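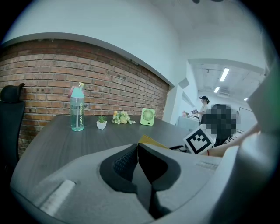 Call for participants: evening and daytime reading study, Baumgartner Street

Pollow is looking for adults to take part in a paid study on how people read and remember printed instructions at home. The study is run from our rooms on Baumgartner Street and is paid for by Stirnorik, a publisher of household manuals and course books. Applications opened in July and are still being accepted.

What the study is about

Most households keep a drawer or folder of printed instructions: how to bleed a radiator, how to fill in a rebate form, how to put a crib together. We want to know which layouts people can follow without going back to the start, and which ones they give up on. We are testing four versions of the same 16-page booklet. The words are nearly the same in all four. The type size, the order of the steps and the amount of white space are different.

We are not testing you. There is no pass mark and you will not be told a score.

Who can take part

You can apply if you:

- are 18 or older
- read English comfortably, whether or not it is your first language
- can come to Baumgartner Street twice, with nine to 14 days between visits
- have not worked in publishing, printing or technical writing in the last five years

Reading glasses, contact lenses and magnifiers are fine. Please bring whatever you normally use. If you have dyslexia or another reading difficulty we would very much like to hear from you, as too few people who do were included in our last study.

You can't take part if you were in the Zotomow booklet study last year. The material is too close to what you have already seen. If you are not sure which study you were in, send us your name and we will look it up.

Two people from the same household may both apply, but they will be booked on different days and we ask them not to talk about the booklet until both have finished.

What you will do

First visit, 90 minutes. You fill in a short form about what you read in an ordinary week. You are then given one of the four booklets and 35 minutes to read it at your own pace. You can make notes in the margins. After a break with tea, coffee or water, you answer written questions and have a recorded conversation with one of our interviewers.

At home. You keep a reading diary for seven days. It is one page a day and takes five minutes or so. Write down what you read on paper, where you were, and whether you finished it. Cereal boxes count. So do parking tickets. If you miss a day, leave the page blank and carry on with the next one - please don't fill it in from memory.

Second visit, 60 minutes. You hand in the diary, answer a second set of questions about the booklet without seeing it again, and then look at all four versions side by side and tell us which you would keep.
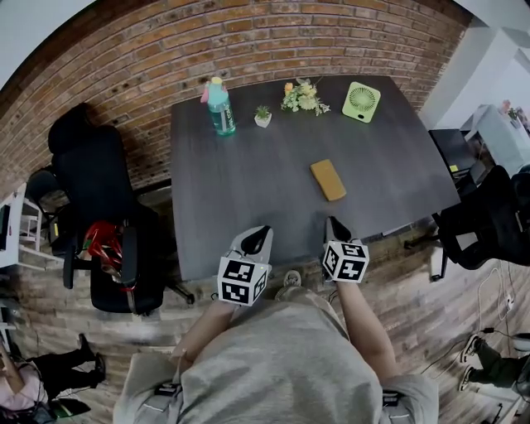
At the table, Baumgartner Street.

Payment

You receive $45 at the end of the first visit and $75 at the end of the second, which includes the diary. Payment is by prepaid card or check. If you drop out after the first visit you keep the first payment. We don't pay for the diary on its own.

Travel is refunded up to $12 per visit. Bring bus or parking receipts. We can't refund gas.

Dates and times

Sessions are held in the morning (starting at 9:30), the afternoon (1:15) and the evening (6:00). Evening places go first, so if you can come in the daytime please say so on the form. Your second visit does not have to be at the same time of day as your first.

We will confirm both bookings by email before you come in. If you need to change one, tell us at least a day ahead. A missed second visit can be rebooked once, as long as it still falls inside the 14 days.

Getting here

The entrance is on the side of the building, past the bike racks. There is a ramp and the door is wide enough for a power wheelchair. The study rooms and a restroom are on the ground floor. The number 2 bus stops at the corner. Street parking is metered until 6:00, and the lot behind the building belongs to the dentist, who does tow.

Children can't come into the sessions and we have no one to look after them. Service dogs are welcome.

Your information

We keep your name and contact details apart from your answers. Your booklet, diary and recording are filed under a number. Recordings are typed up and then erased. Stirnorik will see the typed answers and the diary pages with names and addresses taken out, and will not be given your contact details. You can leave the study at any time and ask for your material to be destroyed, up to the day the results are put together. After that we can't pick out one person's answers from the rest.

Your decision to take part, or not, has no effect on any other study you may apply for with us.

How to apply

Fill in the form at the front desk or ask for one by phone on extension 1146. The form asks for your age group, first language, what times you can come and how you heard about us. It takes a few minutes. Please quote study number 2963 on anything you send.

We need a mix of ages and reading habits, so not everyone who applies will be offered a place. People who say they hardly ever read are as useful to us as people who read every night. At the moment we have plenty of applicants over 60 and are short of those under 30.

We will reply to every application within ten working days, whether or not we can offer you a place. If you would like to stay on our list for later studies, check the box at the bottom of the form. You can come off the list whenever you like.

Questions about access, payment or the diary can be left on the same extension. Leave a number and a good time to call.

Notice last updated August 6, 2025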